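# Capítulo 3. Cuando dos marcas se parecen demasiado

Llevo años dando clase de propiedad industrial y siempre empiezo este tema por el mismo pleito, el de Stodorow contra Ziltska. Me lo sé casi de memoria, y aun así cada junio, cuando corrijo exámenes, descubro que alguien lo ha entendido mejor que yo (¡y eso me encanta!).

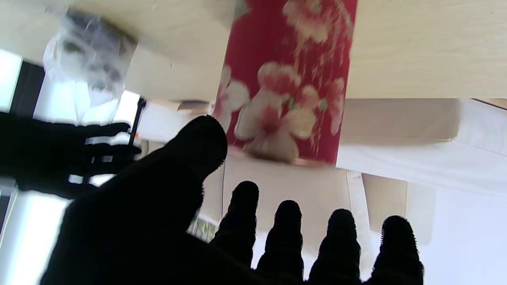 Stodorow vendía té en lata desde mucho antes de que Ziltska sacara sus infusiones «Stodorova». Los productos se parecían bastante, los nombres todavía más, y el precio casi nada: Ziltska cobraba el doble. ¿Se confundiría el comprador? Pues esa es la pregunta del capítulo, y ya os adelanto que tiene más miga de lo que parece.

Para contestarla, el juez no se pone los dos envases delante y juega a las siete diferencias. Tiene que imaginarse a un consumidor medio, normalmente atento, que va con prisa y guarda en la cabeza un recuerdo imperfecto de la marca. Mis alumnos suelen caer aquí: comparan letra por letra y se olvidan de la impresión de conjunto, que es lo que de verdad pesa.

En el juicio hubo dos peritos. Gil-soo Pyo presentó una encuesta con 184 respuestas; Byung-chul Bae, por la otra parte, una con 200. Las dos estaban bien hechas y las dos llegaban a conclusiones opuestas, porque Pyo preguntó «¿quién cree que fabrica este té?» y Bae preguntó «¿cree que estas dos marcas son de la misma empresa?». Fijaos en la segunda pregunta: ya le está metiendo al encuestado la idea en la cabeza. Volveremos a ella en el apartado 3.

También hablaremos de la parodia, que es otro cantar. La casa Gorker puso a un ogro de dibujos animados un nombre calcado al de las galletas Cho, y Cho se lo tomó fatal. Allí casi no se discutió si alguien iba a confundir un ogro con una galleta, sino si el chiste perjudicaba el prestigio de la marca. Son dos daños distintos, con requisitos distintos, y conviene no mezclarlos en la misma frase de un escrito (lo he visto hacer a abogados con mucha experiencia, y no acaba bien).

Antes de seguir, os pido una cosa. Coged un papel y escribid de memoria el nombre de la marca de té de Ziltska, sin mirar arriba. Guardad lo que os haya salido, con sus erratas y todo, que lo usaremos en el primer apartado para hablar del recuerdo imperfecto.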